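Search this site Enter keyword Go

Restarting a small bar after a long closure: water, ice, beer lines and glasswasher

Liesbeth Jacobs
15 September 2020

These notes cover the technical restart of a bar or café that has been shut for three weeks or more. They were written for the premises on the Starkgate side of Clestero, most of which closed in the spring and several of which have still not opened. They assume one bar counter, one cellar or cold room, and no kitchen beyond a sink and a hob. Larger sites will need a written water safety plan and should have one already.

Allow three working days. The first is for the building and the water, the second for refrigeration and ice, and the third for the beer lines and the glasswasher. Do not order perishable stock until the second day is finished.

Tools and supplies

Flashlight, adjustable wrench, bucket, probe thermometer, new filter cartridges for every machine that takes one, food-safe sanitizer, descaler, beer line cleaner, glasswasher detergent and rinse aid, rubber gloves, eye protection, a roll of masking tape and a marker. Check the dates on chemicals left over from before the closure. Line cleaner that has changed color or thickened in the drum should not be used.

You also need the manuals. If they are lost, take the model number from the rating plate on each machine and ask the supplier for a copy. The Clalline undercounter machines fitted in many bars on this street have the plate inside the door on the left.

Day one: building and water

1. Walk the premises with the power still off at the main panel. Look for water on the floor, stains on ceilings, gnawed cable and swollen door seals. Write down what you find and photograph it before moving anything. An insurer may ask.

2. Turn on the main switch, then the circuits one at a time, lighting first. Leave the ice machine, glasswasher and coffee machine off at their own switches. If a breaker trips, leave it off and call an electrician.

3. Open the main water valve slowly, a quarter turn to start with. Wait for the pipes to fill, then open it fully. Go around every visible joint with a dry paper towel.

4. Remove the aerators and any spray heads. Soak them in descaler, scrub, rinse and set aside. Do not refit them yet.

5. Flush the cold side. Begin at the outlet nearest the point where the water enters the building and work outward to the farthest. Open each tap gently so that it does not splash, and keep the room ventilated. Run until the water is clear and its temperature has stopped changing. The time depends on the length of the pipe, so use the thermometer and not the clock.

6. Turn the water heater on and let it reach its full set temperature before flushing the hot side in the same order. Warn anyone else in the building. Check the temperature at each outlet and write it on the flushing sheet.

7. Flush the outlets people forget: the cleaner's sink, the outside tap, the dipper well, the hose in the cellar, the restroom cisterns (lids down) and any dead leg left over from an old machine. A dead leg should be cut back to the main run by a plumber when one is next on site.

8. Refit the aerators. Label each outlet with tape and the word FLUSHED.

Leave the system overnight and flush again briefly the next morning before any machine is connected. If the water is still discolored, or if the building has a storage tank that has stood untouched, stop at this point and arrange for sampling.

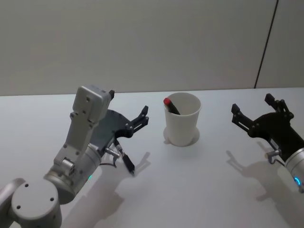 White tabletop with a light gray wall behind it.

Flushing sheet

A plain ruled sheet is enough. The columns should be outlet, date, start, finish, cold temperature, hot temperature and initials. Keep one line per outlet even if two are side by side. The sheet stays in the same folder as the pest control and gas records. From then on, any outlet that is not in daily use goes on a weekly line.

Day two: refrigeration and ice

9. Vacuum the condenser of every fridge, bottle cooler and ice machine. The grille is usually at the front and low down. Brush along the fins and not across them.

10. Wash the interiors, shelves and door gaskets with warm water and detergent, then sanitize and leave the doors open until dry. A gasket with black growth in the folds that does not come off with a brush should be replaced. Hashemi on the market road keeps the common profiles and will cut them to length if you bring the old one.

11. Switch the coolers on empty. Put the probe in a glass of water on the middle shelf and close the door. Read it after 24 hours. Do not load a cooler that has not held its temperature for that time, even if the display on the front says that it has.

12. Ice machine: fit a new water filter before anything else. Empty the bin if it was not emptied in the spring. Run the cleaning cycle with descaler, drain, run it again with sanitizer, then drain and rinse as the manual says. Some machines need the evaporator plate brushed by hand between the two.

13. Wash and sanitize the bin, the scoop and the scoop holder. The scoop does not live in the ice.

14. Start production and throw away the first three full batches. Put them down the sink and not into the sump. After that, take a few cubes in a clean glass, let them melt and smell the water. A plastic or musty smell means a second sanitizing cycle.

15. Check that the drain from the bin still has its air gap. During long closures things get pushed behind machines and the hose ends up sitting in the drain.

Day three: beer lines

Lines that were left with beer in them for the whole closure are a special case. Ordinary cleaning will not always recover them. Vinyl tubing that has stayed yellow or cloudy after two full cleans should be replaced, including the short jumper at the coupler. If the lines were left full of water, clean them as below and judge by taste.

16. Close the gas at the cylinder and release the pressure. Inspect the regulator, the hoses and the cylinder straps. Any cellar using carbon dioxide must be ventilated before entry, and if there is a gas alarm it should be tested first.

17. Remove the old kegs. Unopened kegs past their date are normally credited by the brewery, but only if the seals are intact, so do not tap them to check.

18. Strip the couplers and the faucets. Soak the parts, brush them, and replace worn washers. Keep each set in its own tub. Faucet parts look alike and are not.

19. Push clean water through every line until it runs clear.

20. Mix the cleaner at the strength on the label with water at the temperature on the label. Gloves and eye protection from here on. Pull it through, stop, and let it stand for the time given. Refresh once halfway. Hang a sign on each faucet while there is chemical in the line – a bar towel over the handle is not a sign.

21. Rinse with clean water until a test strip shows the same reading at the faucet as at the cellar tap.

22. Connect the fresh kegs, open the gas, and set the pressures from the brewery sheet. Pour until the beer is full strength, then pour one more glass and taste it. Enter the date on the line cleaning card.

Day three: glasswasher

23. Clean the filters, the wash arms and the jets. A toothpick is better than wire for the jets. Check that both arms spin freely by hand.

24. Fill, heat and run three empty cycles with detergent. Drain and refill. Read the wash and rinse temperatures with the probe and compare them with the manual.

25. Prime the rinse aid. After storage the dosing tube often holds air, and the pump has to be run until the liquid reaches the machine.

26. Wash every glass in the building, including those on the top shelf. Racks that have been stacked upside down on the floor go through first on their own.

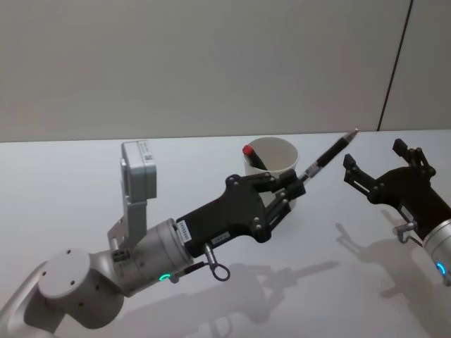

Robot arm over the white tabletop, green ring lit.

Common faults on restart

Coffee machine trips the breaker after a few minutes. Often a damp heating element. Leave it off and call the service agent.

Ice machine fills but does not freeze. Check the condenser again, then the room temperature. If both are fine, the fault is in the sealed system and is not a job for the bar.

Beer pours all foam. Line too warm, pressure wrong, or a washer left out of the coupler at step 18. Check in that order.

Glasses come out with a gray film. Water softener out of salt, or still on bypass from the closure.

Smell from floor drains. The traps have dried out. Pour a jug of water into each and repeat the next day. Put it on the weekly line of the flushing sheet.

If you have to close again

Empty the ice bin and prop it open. Clean the lines and leave them dry and off gas. Drain the glasswasher and leave the door ajar. Keep flushing every outlet weekly while the building is shut, and keep filling in the sheet. The bars that did this through June were able to go straight to step 9.

Contact | Copyright 2020 | Back to top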